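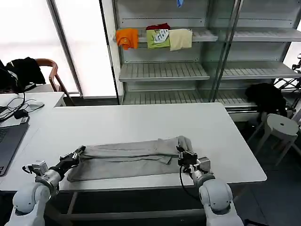 Lakville Roll of Honor Project
Progress report to the Anozie Fund

Home | The Names | Research Notes | Reports | Contact

February 18, 2020

1. Work done in this period

The grant pays for biographies of the men named on the Lakville and Jerilstead memorials from the First World War. There are 61 names on the two memorials together. At the time of our last report we had service details for fewer than half of them. We now have at least a unit and a date of death for all but 13.

Most of the new information came from the bound run of the Jerilstead weekly paper, which the county library let us use through the fall. We read every issue from June 1917 to the end of 1919. The casualty notices are short and often get the regiment wrong, but the letters home are better. Several name the camp where a man trained and the ship he sailed on.

The index of newspaper references now stands at 1145 entries. Each one gives the issue, page and column, and the name as printed. Spellings have been left alone, with the memorial spelling added in a second field.

2. Problems

Two men on the Lakville stone share a surname and first initial. We had been treating them as cousins. A draft registration card and a burial file show that one of them came from Drondmont and only worked in Lakville for a season before he enlisted. His page has been taken down and is being rewritten.

Of the 13 men still without a record, five have very common names. Four may have served with Canadian units - we have started on those files but have nothing firm yet. The rest do not appear in any state list under the spelling on the stone. Army personnel files for many of these men were lost in the 1973 fire in St. Louis, so we are relying on burial files, pension cards and church registers.

3. Spending

The only cost outside the original plan was $500 for copies of burial files. It was met from the travel line, which was underspent. No change to the total is requested.

4. Next period

- Finish the Canadian files.
- Check the Drondmont church register for baptisms and family names.
- Post the remaining Jerilstead biographies by June.
- Send draft pages to the families who have asked to see them first.

Ekaette Usman
Project lead

Contact us | Copyright Lakville Roll of Honor Project | Back to top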